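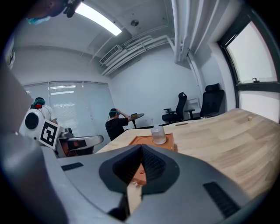
A tray and a capped bottle on the work desk, with a gripper in use.

Household Advice Sheet: Can a Machine Tidy the Table Yet?
Prustonby Home and Workshop Advice Service
Revised 10/7/24

Readers continue to ask whether it is worth putting off the purchase of storage trays, hooks and shelf dividers until a machine can be bought to do the clearing up. The Service's advice remains that it is not. Setting a tray to rights, with each item returned to its place, is among the chores most often promised and is still not one that a household can hand over. The notes below set out what may reasonably be expected at present and how a table or bench may be kept in good order in the meantime.

What machines can manage

Floor cleaners and simple mowers work well in rooms and gardens that suit them. Lifting a single firm object of known shape from a known spot is also within reach of workshop equipment, and the joinery firm Van Rooij has used a fixed arm of this kind at its Otiditz shop for some time. The arm feeds 28 blanks to the saw from a rack and then waits for a member of staff to refill it. It does not sweep, and it does not put tools away.

What they cannot yet manage

Mixed items remain the difficulty. A clear bottle, a small peg and a lidded jar each need a different hold, and clear plastic is hard for many cameras to pick out. Lids are a further trouble — a grip that is firm enough to lift a jar by its knob may simply bring the lid away and leave the jar behind. For the present, most of this work is carried out with a person's hands on the tool.
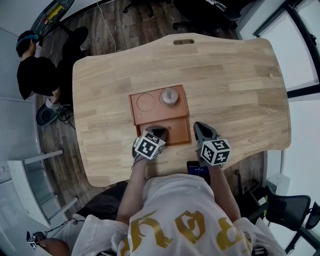
Sorting at the tray: lidded container on the flat section, one gripper in the lower compartment.

Keeping a tray in order by hand

Choose a tray with raised edges and a marked place for each round item. A shallow recess is better than a painted ring, as a jar set down slightly off centre will tend to find its seat.

Keep the deeper compartment for small loose things and place it on the side nearest the user. Tall bottles belong at the back, where a sleeve will not catch them.

Clear phones, keys and cups to another surface before starting. Cables should be run along the wall wherever the room allows.

Wipe wooden tops along the grain with a cloth that has been well wrung out, and dry them at once. Slots and peg holes collect crumbs and sawdust and should be brushed out once a week with a dry paintbrush.

Return items in the same order every time. Members of the Trustmont workshop scheme who adopted a fixed order cleared a bench in five minutes at the end of a session, and new members learned the layout from the bench itself.

If a machine is being considered

Ask the seller to show the machine working on the buyer's own items, on a table of ordinary height, in daylight from a window as well as under a ceiling light. Ask how many attempts were made for each success. In a trial reported to the Service in July, a tidying arm was given 208 attempts at returning jars to a tray; the maker's leaflet spoke only of the best 200. Ask also who is to reset the machine when an item falls, and whether it stops safely if a hand is placed in its way.

Households that have already bought a machine on approval should keep the packing until the return period has ended. Printed copies of this sheet may be had from the Prustonby office on request.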